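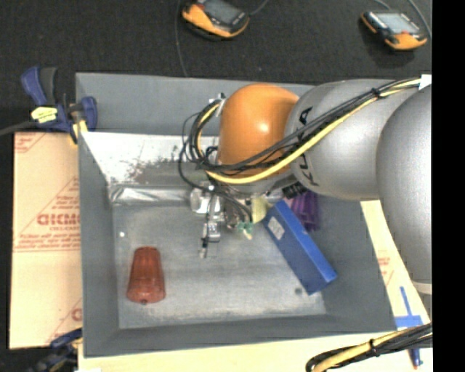 Cycle time, according to Bianka Vass, is the figure every visitor asks for first and the one that matters least at this stage. She would sooner be asked how often the cell has to stop and look again. That set the tone for the open day at the Clestlow handling lab on 12th May, where the Trarneo bin-picking cell was shown to members for the first time.

The cell uses a KUKA arm over a single grey bin. Mixed goods go in by hand, in no set order, and the arm is asked to clear them one at a time. A translucent cup lying on its side and a long blue box are typical of the test stock: one gives the depth sensor trouble, the other has to be gripped across its narrow faces when it lies at an angle to the walls.

Caoimhe Cullinane took the group through the planning software. The stock list stands at 19 items, and the grasp planner scores up to 800 candidate poses per attempt before passing the best 8 to the collision check. Most rejections come from the bin walls, and the lab is testing a shorter approach path for items close to them. Nearly 3000 picks have been logged on the present gripper.

Questions from the floor dealt mainly with cable wear at the wrist and with how the bin is located. It is clamped at present. Pichler asked for the same trials with a loose bin on a conveyor, and Herton for a set with bagged parts. Both have been added to the test plan.

The next open day is in July. Groups are kept small, so please book through the members' page.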